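Session 3: Noodles at home – alkaline dough, resting and the boil
Handout updated 2020-05-14

Hello again! A few of you asked for something written down after the last session because I talk too fast when there's flour on my hands, so I've typed up my notes. They follow the order we did things in, more or less, with the bits I forgot to say added where they belong.

Let's start with the dough, which will feel wrong. If you've made bread or fresh pasta before, your hands will tell you it needs more water. Please ignore them. Noodle dough made with alkaline water (I use lye water from the small bottle, but baked bicarbonate works too) starts off as a heap of dry crumbs, and it's meant to. Press the crumbs together, wrap them up and walk away for half an hour. When you come back it will hold together much better, and you'll have done nothing at all.

Do dissolve the bicarbonate in the water before it goes anywhere near the flour. Bijan Shirazi sprinkled his straight in last September and we had yellow freckles all through the sheet. They tasted of soap, and he ate a whole portion anyway, bless him.

For flour, I've tried Seden and Vakura side by side. Seden is the stronger of the two and gives you that bounce when you bite. Vakura is softer and much easier to roll by hand, so I'd go for that on your first try if you don't own a pasta machine. A mix of both is lovely – I do mostly Seden with a good scoop of the other. 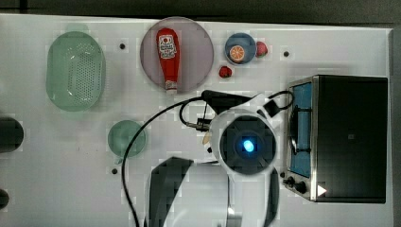
Colander and small bowl on the worktop

Now rolling. Flatten the dough with the heel of your hand first, then go at it with the pin, always from the middle outwards. Fold it in half and roll again. I do this 8 times and I'm quite stubborn about it, as the folding is what gives you a smooth sheet with no ragged edges. If it fights back, cover it and have a cup of tea. Then dust it with cornflour (not plain flour, which turns to glue in the pot), fold loosely and cut as thin as you dare.

Somebody asked about weights for a bigger batch. When I cook for the whole group I use 1,440 g of flour, and that gives everyone a decent bowl with a bit over for the freezer. For two hungry people at home, roughly 80 g of flour each plus a spoonful for luck does nicely. Weigh the water as well! A measuring jug just isn't good enough for a dough this dry.

The boil is where most homemade noodles go wrong. Use your biggest pan, get the water properly rolling and don't salt it. Shake the cornflour off the noodles, drop them in and stir straight away with chopsticks. Fresh thin ones can be done in under a minute, so keep lifting one out and biting it. You want it a touch firmer than you'd like to eat it.

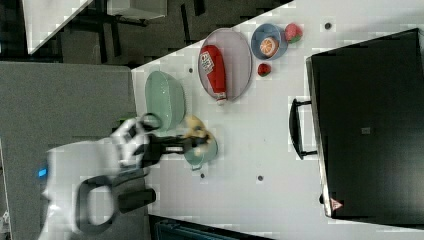
Then drain, rinse under the cold tap and give them a real rub between your fingers to wash the starch off. I know it seems a shame when you wanted them hot, but they go back into the boiling water for a few seconds just before serving, and that second dip is what keeps them springy under the sauce. Shake them very well after it. Watery noodles make watery sauce.

For the dressing we used three things stirred together in the bottom of the bowl: light soy, a dark sweet soy (mine was Morin) and lard with crispy shallots in it. If you don't eat lard, fry the shallots in plain oil and use that oil. Noodles on top, toss quickly, eat quickly.

For next time
Please make one small batch at home and bring a few raw strands in a tub so we can compare. Write down which flour you used and how long you rested the dough. We'll be moving on to broth, so have a look through the Mastar recipe sheet beforehand and bring an apron you don't mind splashing.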